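Kerslake Screen Honours Records — Data Card

Version date: Friday, July 23, 2021

The collection lists nominations and wins for television and film performers, gathered from the published programmes of the Kerslake and Siltell awards. It holds 3649 entries covering 1012 performers across 18 categories.

Each entry gives the performer, the title, the category and the result. Joint nominations are recorded once per performer.
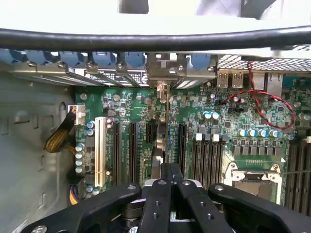 Open computer tower with motherboard and blue slot covers.

The Lilla music honours are held in a separate file of 700 entries — these have not yet been checked against the printed programmes. Category names follow the wording used in the year of the award.

Corrections should be sent to the Dalla archive desk before the September release.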